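Station Technician, Hand-Held Gripper Rigs
Goicoechea workshop, Nutirville 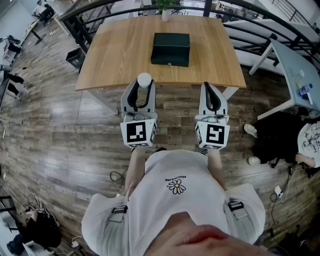 A pair of grippers at a table, with a green box waiting its turn.

Stondik is hiring one person to keep the gripper rigs at our Goicoechea workshop in working order. Full time, on site, days only. Posted Sunday, September 20, 2026, by someone who should have been doing something else.

What the job is

We record people doing ordinary things with their hands, except that the hands are holding grippers. An operator straps in, picks up a left and a right, and spends the session putting small objects into boxes and taking them out again. The recordings go to teach robot arms to do the same. The operators are patient people. The grippers are less so.

You would look after Station 4. It consists of one table, one harness, one pair of grippers with marker cubes, the cables that connect all this to the recording desk, and a paper logbook. The station has 2314 recorded sessions behind it, and it has opinions. Other stations have their own technicians, who will lend you a hex key and expect it back.

The person leaving this post is moving to our Wirkik office and will overlap with you for two weeks. After that you'll have the logbook, which is thorough, legible in most places, and occasionally rude about screws.

A normal morning

You get in before the operators. The station is powered down overnight, so the first thing is to look at it with the power still off: fingers, linkages, cube mounts, straps, buckles, cables. Run a thumbnail along the inside of each black finger and feel for nicks. A finger with a nick you can feel gets swapped. A finger with a nick you can only see gets a line in the logbook and another day.

Then you squeeze each handle through its full travel, slowly, ten times. You are feeling for a gritty spot. If the left one has a gritty spot near fully closed, that's the pivot bushing, and you'll be on good terms with it by the end of your first month. If the right one does, tell us, because it never has before and we would like to come and look.

Next, the cubes. The markers on the faces are how the software knows where each gripper is and which way it's turned, so a lifted corner or a shiny fingerprint matters more than it looks. Wipe them with the dry cloth. The solvent bottle on the shelf is for metal parts. There's a note on it in capitals, and the note has a history.

Power on, run the calibration, and read the residual for each cube. Under the limit on the sheet, you sign and hand over. Over the limit, you reseat the cube on its mount and run it again. Over the limit twice, the station stays closed and you get to be unpopular until it's fixed. We will back you on this every time, including on the days when we're the ones asking how long it's going to take.

The rest of the day

Once sessions start, you're nearby. An operator will call you over when a gripper sticks, when a cable snags, when the desk reports a dropped marker, or when a strap has worked its way up somebody's neck. Most of it takes under a minute. Between calls you're at the bench, rebuilding whichever gripper came off the station last.

A full rebuild means stripping the gripper to the handle, cleaning and inspecting the linkage, replacing both fingers and the bushing, torquing everything to the sheet, refitting the cube, and recalibrating. There are 70 line items on the rebuild checklist. We know. We tried a shorter one, and we got a gripper that closed beautifully and would not open.

Cables are their own subject. They end up on the floor, and the floor is where chairs and feet are. You'll re-route them, label them at both ends, coil the slack so it unrolls without a kink, and do it all again the following week. If you have strong feelings about how a cable should be coiled, please bring them. If your feelings involve wrapping it around your elbow, please leave them at home.

Last thing each day: power down, objects back in their bins, harness hung up by the loop and not by a buckle, logbook filled in. Write what you found, what you did and what you'd keep an eye on. "Checked, fine" will be returned to you with a question mark.

What we need from you

Experience maintaining small mechanical assemblies that other people use all day and do not baby. Camera gear, bicycles, sewing machines, dental equipment, vending machines, arcade cabinets and lab instruments have all come up in past interviews, and all of them counted.

Comfort with hand tools down to the small sizes, and the habit of using a torque driver even when you can tell by feel.

Enough electrical sense to find a broken conductor with a meter and to re-terminate a connector so it stays terminated.

Enough computer sense to run a calibration script from a command line, read the numbers it gives back, and notice when they're drifting. You won't be writing the software. You may end up sending its authors screenshots.

Clear written English for the logbook.

The ability to tell a person wearing two grippers and a harness to hold still, kindly, as often as needed.

Nice if you have it

Some 3D printing. The cube mounts are printed in house, and the printer could use a second friend.

Experience with camera calibration or marker tracking of any kind.

A tolerance for rooms with several people working in them at once. It isn't loud, but somebody is always rolling a chair somewhere.

What you don't need

A degree in robotics. Prior work with robots at all. A portfolio. A drone. We get many applications from people who want to design a better gripper, and we wish them well, but this job is for someone who wants the present one to work on Tuesday.

What you get

A salaried position at our Technician II grade. The range goes out in writing before the first interview, so that neither of us has to be coy about it. Health and dental from day one. Paid vacation that we expect you to take; a colleague from another station covers yours, and you'll cover theirs.

Your own bench, with your own drawer of bushings. Drawer part number 463, if you want to get ahead. A tool allowance each year, which past holders of this job have spent almost entirely on screwdrivers they then refused to lend.

Steel-toe shoes are not required. Shoes you can kneel in are a good idea – a fair part of this job happens at power strip height.

Physical side of things

You'll be standing, crouching and getting under tables for a good share of the day. The heaviest thing you'll lift on your own is a loaded parts bin. If some of that is a problem but the rest of this sounds like you, write anyway and tell us what would help. The bench adjusts for height and a lot of the routine can be rearranged.

Recording goes on near the station for most of the day, so you will turn up in the background of sessions now and then. The consent form covers what is kept and for how long. You'll get it with the offer letter, with time to read it and ask questions before you sign either one.

How to apply

Send us a resume and a short note through the Stondik careers page, under "Nutirville, Station Technician." In place of a cover letter, the note should answer this:

Describe a thing you kept running past the point where other people would have replaced it. What kept going wrong with it, how did you find the cause, and what did you check afterward to be sure?

A page is plenty. Photos of the thing are welcome. We've had a very good one about a ice machine and a discouraging number about printers.

What happens next

We read everything and answer everything, including the noes. If we'd like to meet you, there will be one phone call, then a half day on site, paid at the hourly equivalent of the post. During the half day you'll take a worn gripper apart at the bench, tell us what you think is wrong with it, and put it back together using the checklist. There's more than one thing wrong with it. Finding them all isn't expected. Not forcing the last screw is.

You'll also get time with the operators without a manager in the room. Ask them what breaks. They keep a list.

Applications stay open until the post is filled. Start date is flexible, though the left gripper would like it to be soon.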